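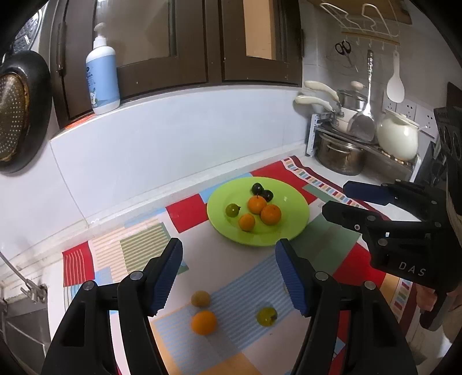
The green plate, Edeltraud's cloth, and most of the fruit.

I should say right away that I never wanted the plate. I wanted the clock. My aunt Edeltraud Wegener had a kitchen clock shaped like a pear, and from the age of six I'd told anyone who would listen that it was going to be mine someday. Then she sold the house in Kerneck and moved in with her friend Henrike Kasten, and Henrike (who has opinions about ticking) said no clocks, and my cousin Joscha got there a day before me with his big car.

So I got the plate. Lime green, round, about as subtle as a fire truck. And the cloth, which my aunt folded up and pushed into my bag while I was still sulking in the hallway.

"It goes under the plate," she said. "You don't put one out without the other."

"Is that a rule?"

"It's how it looks right," she said, and went off to argue with Henrike about a lamp.

I want you to understand what kind of kitchen I had at the time. White tile, brown cabinets, a dish rack in the corner that I treated as a cupboard because why would you put a pot away if you're going to want it again tomorrow? I ate standing up at the sink, mostly toast. I had a job at Parkix, selling parking permits over the phone to people who hated me, and by October I was so tired of being yelled at that I came home and lay on the floor in my coat.

The cloth stayed in the bag for weeks. Then Folasade Uzor came up from downstairs to borrow a frying pan, saw the corner of it sticking out, and had the whole thing spread over my counter before I'd found her the pan. Red and cream and pale blue and stripes and a border of little blocks, like somebody had let a child loose with a paint box. It made everything else in the room look like it was apologizing.

"Well, now you need fruit," said Folasade.

I said I didn't really eat fruit.

"Who said anything about eating it?"

She went down and came back with oranges and plums, the purple ones so dark they were almost black, and a kiwi she admitted was past hope. She put them on the plate, stood back, took them all off again, and put them back in a different order. I'd never seen anyone do that with fruit. I moved a plum. She moved it back. I moved an orange, and she let that one stand, and I can't tell you how pleased I was! I'd sold 165 permits that week and not one of them had felt like that.

After that it was a thing we did. She'd knock at six in the evening with whatever had been cheap, and we'd set out the plate and talk. She told me about her sister in Zustimley, and the evening class where she was learning bookkeeping from a man named Kamran Jafarzadeh, whose name came up a little more often than bookkeeping seemed to call for. I told her about the caller who'd sung at me. Sometimes we ate what was on the plate, but mostly we forgot.

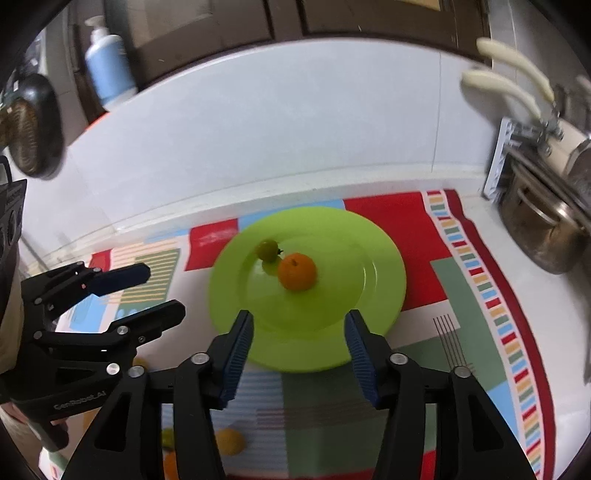

One orange, one small green one, and a whole lot of plate.

The trouble started with Joscha. He called to say the pear clock had stopped and did I want it, and I said yes so fast I bit my tongue. Then he said - and you could hear him enjoying it - that he'd take the plate in trade.

"What do you want the plate for?"

"I ate my birthday cake off that plate every year till I was twelve," he said. "You only ever looked at the clock."

I went and stood in front of it after we hung up. I took off one piece of fruit at a time until it was nearly bare, just to see what I'd be giving away. It had a wide smooth rim. It was shiny enough to throw back a bit of whatever you put on it. I couldn't remember it from a single birthday, and I'd been at all of his. I felt pretty low about that, to tell you the truth.

Folasade knocked at six. She had a bag of plums and her good earrings on.

"You've taken it all apart," she said.

I told her about the clock. She listened with her coat still on, and she didn't say keep it or don't keep it, she just started handing me things out of the bag. So I did the plate, by myself this time. Oranges first, then the little green one off to the side, where it could be difficult on its own. I left the dark plums for last, because they're the ones that make the rest look bright, and I held the final one over the middle for a silly amount of time, trying to decide.
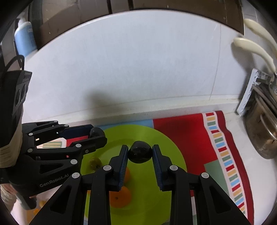
"Put it down, Su," said Folasade. "It's a plum."

I put it down. It rolled, naturally, and ended up against an orange, and we both agreed that was better than where I'd been aiming.

I called Joscha back that night and told him to keep his clock. Then I told him he could come over and have cake off the plate any time he liked, and there was such a long quiet on the line that I thought he'd hung up.

"What kind of cake?" he said.

"I don't bake. You'd have to bring it."

He came two evenings later with a lemon one in a box, and he'd brought the clock too, under his arm, still stopped. Folasade came up with Kamran, who turned out to be very tall and very nervous and shook hands with everybody twice. We had to move all the fruit off onto the cloth to make room. Joscha cut the cake much too thick. Then he turned his slice around so the point faced him, the way Edeltraud always used to serve it, and asked if anybody had a battery.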